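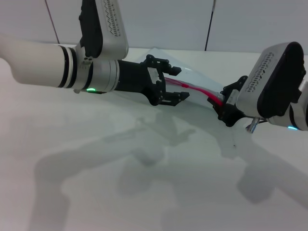
Why does my tablet keep asking to update?

You are one level away from beating the boss. Your thumbs are ready. Then a little grey box slides down and says: "An update is available. Install now?"

It was there yesterday as well. You pressed Later. It is now later.

So what does it want?

Every phone and tablet runs on a big pile of instructions called an operating system. It is the part that knows what to do when you poke the screen, turn the sound up or drop the thing down the stairs. Games and apps sit on top of it, a bit like kids sitting on a couch. If the couch falls over, so does everybody on it.

People write those instructions, and people make mistakes. A mistake in a program is called a bug. Some bugs are small. On the old Velico tablet, the alarm clock rang perfectly well but the button to stop it was hidden behind the picture of the sun. Some bugs are bigger, like a gap that lets a stranger peek at things they shouldn't. An update is a bundle of fixes for bugs like these, sent to your tablet through the internet.

Sometimes there are new things in the bundle too. A new keyboard, say, or 107 new emoji, of which you will use four.

Where does it come from?

The company that made your tablet has programmers who work on the next version while you are busy with this one. Theerawat Yensuk is one of them. He works on tablets at Ueda, and his job is to break them.

"I press all the buttons in the wrong order," he says. "I turn it off when it says don't turn it off. I have a six-year-old at home, so I get a lot of ideas."

When Theerawat finds a bug, he writes down exactly how he made it happen. Another programmer fixes it. Then he tries again, and quite often the fix has made a new bug, and round they go. For the last big update his team wrote up 1,095 bugs. One of them was a spelling mistake in the word "spelling".

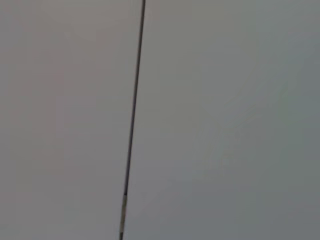
Once the team is fairly happy, the update still doesn't go to everyone. First it goes to a small group of people who have said they don't mind if things go a bit wrong. This early version is called a beta. Ueda sent its last one to 400 people, and they found out that the torch came on whenever anyone typed the letter Q. After that was sorted, it went to 2,000 more.

Why did my friend get it first?

Because life is unfair, but also because of how updates are sent out. If every tablet in the country asked for the same huge file at the same moment, the computers handing it out would slow to a crawl. So the company lets a few tablets have it on the first day, then more, then more again. This is called a rollout. Your friend isn't special. (You can tell them that.)

The kind of tablet matters too. The screen, the camera and the chips inside are different in each model, and the update has to be made to fit. It's like school jumpers: same colour, same badge, but you can't wear your little brother's. That's why a Velico might get its update in August and an Urkow might not see it until December.

Will my old tablet get updates forever?

Sadly, no. After some years the company stops making them for old models. The tablet won't go bang. It will still play your games, for a while at least, but new bugs won't be fixed and some apps will start to grumble that they need something newer. Grown-ups' phones do this as well, and grown-ups grumble right back.

What should you do when the box pops up?

Ask whoever looks after the tablet. If they say yes, plug it into the charger and check that it's on the wi-fi at home. Big updates can use up a lot of mobile data, and you don't want to be in the room when that bill arrives.

Save your game. Press Install. The screen will go dark, then show a bar that creeps along, stops at nearly finished and stays there for ages. Leave it alone. Don't hold the power button to see what happens. Theerawat has already tried it, and he had to go and get another tablet.

Bedtime is a good time to do it, and most tablets will let you choose "Install tonight". By breakfast it should be done, and you can go back to the boss level – unless the game wants an update too.

Words to know

Operating system: the main set of instructions that runs a phone, tablet or computer.
Bug: a mistake in a program.
Beta: an early version, tried out by a small group.
Rollout: sending an update to a few people at a time until everyone has it.
Later: a button. Works for a day.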